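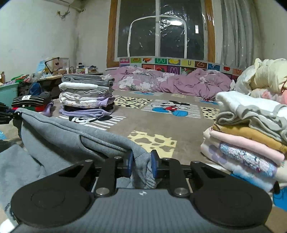
Skekia hand-held gripper, blue pads closed on the edge of a fleece garment. A second gripper holds the upper corner.

Skekia hand-held gripper, two-finger
Supplied by Cadwaladr. Sold singly or as a matched pair.

Working practice
The Skekia is covered by the Brasside handling code, issue 2, dated 7 Sep 2022. The code applies to sites recording garment work for robot training and forms part of the conditions of supply. Clauses are summarised here. The full text ships with each tool.

Before use
Check every pivot pin for side play. Wipe both finger pads with a lint-free cloth and inspect for cuts. A pad with a cut longer than 2 mm is to be replaced, and pads are always replaced as a set.
Keep the round target emblem clean and uncovered. Do not relabel the housing.

During use
Close the pads on a seam or a folded edge where the garment has one. Zips, hooks and loose trims should stay clear of the links.
Where two grippers share a garment, tension is taken up by one hand only — the other holds still until the first has stopped.
Operators change over after 33 minutes and the changeover is logged.

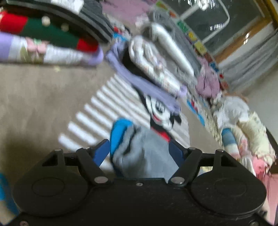
Soft items with printed or sewn-on faces, badges and similar parts are gripped on plain fabric. Pressing the pads directly on a raised print can mark it, and such marks are not covered by the warranty.

Private homes
Written consent from the householder is held before recording starts. Letters, screens and family photographs are put out of view. Garments go back in the pile they came from unless the householder asks otherwise.

Servicing
Pins and screws are to be changed by a Brindell-trained fitter. The service interval is 13 weeks. Tools overdue for service must be tagged and withdrawn, including tools that pass the daily check.

Issue 2 replaces the draft circulated in August. Questions on the code go to Gyu-bin Hwang at Cadwaladr, quoting the clause number.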